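# 夹爪“一紧一松”,根子在线缆上:Plodum 工作间停机排查手持夹爪故障

七月刚开头,Plodum 的工作间就遇上了一件让人头疼、最后又让大家挺兴奋的事:一套用来采集双手操作数据的手持夹爪,在搬运塑料容器的环节接连出现“失力”。夹着夹着,一侧的夹持力突然掉下去,容器一歪,直接落回台面。没有人受伤,台上的东西也没有损坏,不过现场还是按规定停了全部采集工作,前后停了22小时。

出问题的这套夹爪由 Vandard 提供,配套的记录软件来自 Plevus,两家的工程人员当天下午就赶到了现场。项目代号叫 Joseph,目标听上去简单,做起来很磨人:把人用双手收纳、搬移、摆放日常容器的动作完整记录下来,再交给双臂机器人去学。双手配合恰恰是最难的部分,两边的力稍微对不上,东西就会打滑或者偏转。也正因为这样,夹爪一旦在中途失力,影响的就不只是那一次搬运,前面录下来的数据也得回头重新核对。

故障第一次露头是在上午10点左右之前的热身环节,当时操作员只觉得左手“有点虚”,以为是自己没握稳,就继续做了下去。到了正式录制,同样的情况又来了2次,容器都是朝左边倾。现场负责人随即叫停,把两只夹爪断电,贴上停用标签。

说实在的,这个决定下得非常漂亮!采集进度那几天本来就紧,再录几条看看的念头谁都会有。可是夹持力时有时无是最不能拖的一类毛病,今天夹的是一只轻巧的塑料盒,换成有分量的物件,掉下来砸到手可就是另一回事了。
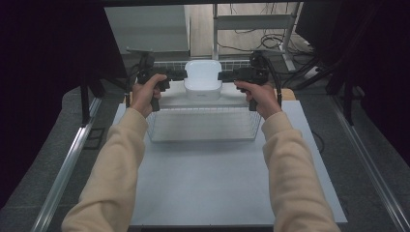

双手各持一只夹爪,从两侧夹住白色塑料容器,前方是一只白色网篮。

排查从最容易怀疑的地方开始。工程人员先看了夹爪前端,接触面没有明显磨损;又看了手柄和扳机的行程,回弹正常。接着轮到软件,Plevus 的人把录制日志一条条拉出来,发现每次失力之前,左侧夹爪的开合读数都会短暂中断,过一会儿又自己恢复。程序在读数中断时沿用了上一个数值,屏幕上看起来一切如常,提示音也没有响。操作员手上已经觉得不对,界面却照样显示“夹持正常”,难怪热身的时候没人当回事。

读数为什么会断?答案藏在接头里。左侧夹爪的线缆接头内部有一处接触不良,手腕转到某个角度时,线缆受到拉扯,信号就跟着断开。这批夹爪带有辅助闭合功能,手指扣住扳机后由电机补上一部分力,信号一断,补的那部分力也就没了。两边原本势均力敌,忽然少了一边,容器自然会往弱的那侧歪过去。

为了确认这个判断,团队做了一轮特别细致的复现测试:用同一只夹爪、同一类容器,把手腕慢慢转过不同角度,整整100次。其中20次出现了读数中断,全部集中在手腕外翻的位置。换上新线缆以后,同样的动作再来100次,一次中断也没有出现。据在场的人讲,最后一次做完,屋里直接响起了掌声。

眼下的整改分硬件和软件两头走。Vandard 给两只夹爪都换了线缆,右侧那只虽然没出过毛病,也一并换掉,并在接头后面加了固定扣,让拉力落在外壳上。Plevus 改了程序的判断方式,读数一旦中断,界面立即变红并发出长音,这一条录制自动标为无效,操作员把容器放回台面后才能重新开始。旧版本那种“沿用上一个数值”的做法已经整个删掉。

工作间自己的流程也添了新内容。每次开始录制前,操作员要先空手带着夹爪做一组手腕转动,再夹一只空容器停留片刻,两项都没有报警才能进入正式环节。凡是手感异常,不管屏幕上显示什么,一律先停下来登记。搬运重物和易碎物品的任务暂时往后推,等新线缆用满一个月、再次检查合格之后才会排进日程。

已经录好的数据还在复查。日志里能找到中断痕迹的片段会整段剔除,不做修补;其余部分照常保留。剔除下来的片段倒也没有浪费,Joseph 项目组打算单独整理成一个小集合,专门用来训练机器人识别“快要夹不住了”的时刻。对研究双手操作的人来说,这可是平时想录都录不到的好材料!

采集工作目前已经恢复,第一批任务仍以空塑料容器为主。Vandard 表示,同批次的其他夹爪也会陆续更换线缆,正在使用的单位可以先自行检查左侧接头,若在手腕外翻时发现读数跳动,请立即停用并联系更换。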